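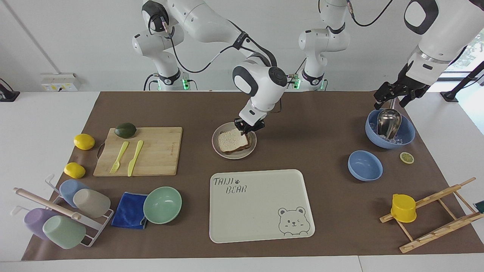
I should like to say a word for the small village library, and in particular for the one at Kusthorpe, where I have been borrowing books since before I could see over the desk. It opens on Monday and on two other afternoons, it smells of radiators, and the county would like to fold it into the big new one at Drilstead, twelve stops away on a bus that doesn't run after five.

Now, I have nothing against Drilstead. It's a lovely building, full of light, and the chairs are a good deal kinder to my back than ours are. But I went there in July with a list of three books and came away with none of them, having spent most of an hour trying to work out which floor I was on. At Kusthorpe, Luminița Preda would have had all three on the counter before I'd got my scarf off (and a fourth I hadn't asked for, which would have been the best of the lot).

The figure we keep being given is 192, the number of us who hold a ticket and used it last year. I dare say it looks very thin on a sheet of paper in an office. I look at it and think of old Radu Tudose, who learnt his English from our shelf of sea stories and still says "avast" to the postman, and of the Rangel children doing their homework there until their mother Maiara gets in from work.

I read a great deal at the kitchen table, I'm afraid, generally with something to eat, and I have paid for more than one book on account of butter.

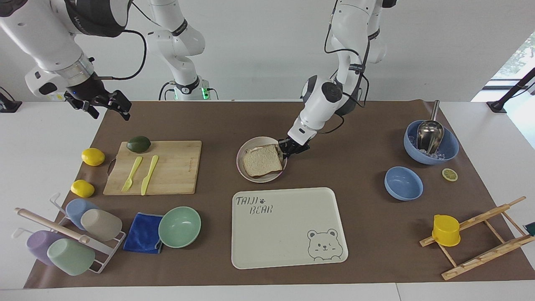
Bread on the plate, and a cutting board beside it.

People tell me that everything can be ordered on a screen these days, and so it can, if you know what you want. I hardly ever do! I found my favourite book of all, a history of canals, by reaching for the one next to it, and I can't think what I would have typed to get there.

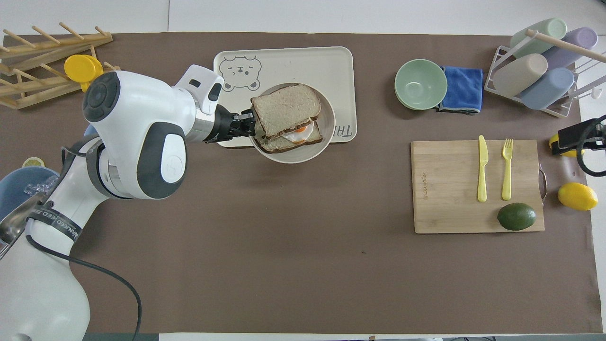 Then there is the matter of talk. Brian Nzioka and I have been disagreeing about detective novels by the returns trolley for years, and I don't believe either of us would take a bus to do it. We'd simply stop, and I would miss it dreadfully, although he is quite wrong about endings.

So if you have a ticket in a drawer somewhere, do please dig it out and take something home this week, even a thin one. The desk is open until half past four.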